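Call for participants: working group on rules for robot handling of small parts

Flavano is looking for six people to help write a short set of working rules for robot cells that pick and place small electrical parts. Paid, part time, starting in March. You do not need to be an engineer. You do need to have stood next to one of these cells long enough to have complaints.

We should say up front that we have doubts about rule books. Most of the ones we have read were written by people who sell robots, and they read that way. They say a part must be "gripped securely" and stop there. Securely for whom? A solenoid held by its metal frame has a lead wire that goes where it likes, and a wire between a frame and a finger is the kind of thing a general rule never mentions. 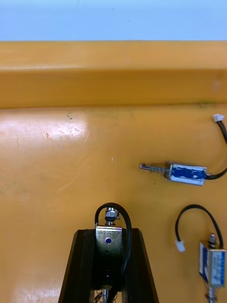
Margaux Millet

I run the group, and I would like to be talked out of some of my opinions. One of them is that half the checks on a typical cell sheet exist so that somebody can sign them. Another is that "handled with care" should be banned from any document that a shop floor has to follow. If you can defend either, please apply.

What we will ask of you

Read the draft rules from our Ukitz and Jalleck sites and mark every line you could not check with your own eyes or a simple tool. Watch cells at work, including solenoids with springs and loose leads, and write down what the rules miss. Where to grip, what to do with the wires and connectors, when a scuffed part gets pulled, who is allowed to restart after a stop – these are the open questions. Meet every 2 weeks at Mogensen, in person. We tried video calls and people agreed with everything.

Who should apply

Operators, inspectors, maintenance staff, trainers. One place is held for someone who has refused to sign off a cell and can tell us why. Sales staff may apply but may not chair. You should be comfortable writing plain sentences and having them crossed out by others.

Pay and terms

A flat fee of $3000 per person, paid in two parts, plus travel. Your name goes on the finished rules only if you want it there. I make no promise that any outside body will adopt them, and I would be wary of a group that did.

To apply, send one page by Wed 8 July. Skip the cover letter. Pick one rule you have worked under, tell us what it was meant to prevent, and say whether you ever saw it do so. Mark it for Margaux Millet, Flavano, handling rules group.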